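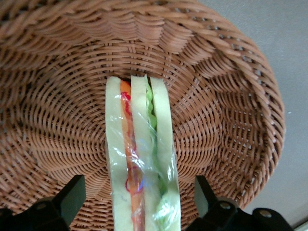

Annunziata Rizzi
Trail runner and contributing writer

At 4:30 in the morning Berkay Başaran has already eaten two bowls of rice and is looking for his left glove. In an hour he starts up the Uçar ridge, 58 kilometers with 3,863 meters of climbing, and he can't stop grinning.

"I slept maybe three hours," he says. "I don't care. I've been thinking about this ridge since December!"

I've wanted to talk to Berkay ever since he finished the Stirka 100 last year, his first race at that distance. He only started running six years ago, when he missed the last bus out of the valley and jogged home in hiking boots.

"My feet were a mess," he says, laughing. "But I came over the top and there was the whole lake, and I thought, okay, I want to see more of these."

So what has changed in his training? Mostly the downhills. He used to hike up slowly and then let himself fly, and his knees paid for it for days. Now he runs one long descent a week with short, quick steps, and he has learned to use poles (borrowed at first, then his own).

"I was so stubborn about poles. I thought they were for other people. Then I climbed Cleteck with them and I had legs left at the top – I was almost angry."

He eats every 30 minutes, salted potatoes for as long as he can stand them, then whatever the aid stations have. The part he looks forward to most is the section above the Wivico hut, where the path narrows and you can hear water on both sides.

"You have to walk some of it. I'd walk it anyway, it's too beautiful."

He finds the glove in his jacket pocket, pulls on his headlamp and heads out to the start.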